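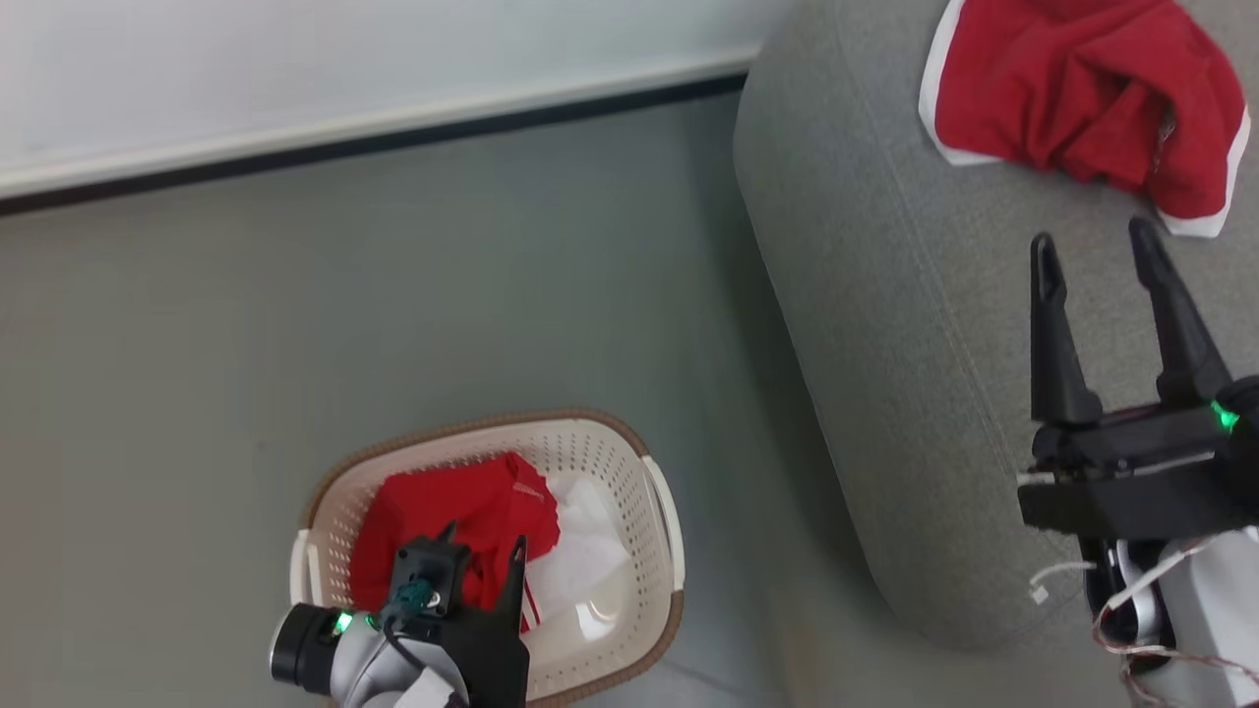
Cloth is the hard part of any pick-up job, according to Manalo, because it never lies the same way twice, and a kit that handles it has to be judged on heaps and not on folded samples.

DULTITZ, 2022-02-19. Dusomska today opened orders for Dreso, a two-arm kit for moving laundry and other soft goods between furniture and baskets. The kit includes 2 two-finger grippers, a wrist camera, cabling and control software. Each gripper has a small green LED light.

Dreso was tested on 287 mixed textile items before release. Setup takes 145 minutes with standard hand tools. Software updates are included for 5 years.

Shipping begins in September. Spare fingers and cable sets can be ordered separately from Dusomska.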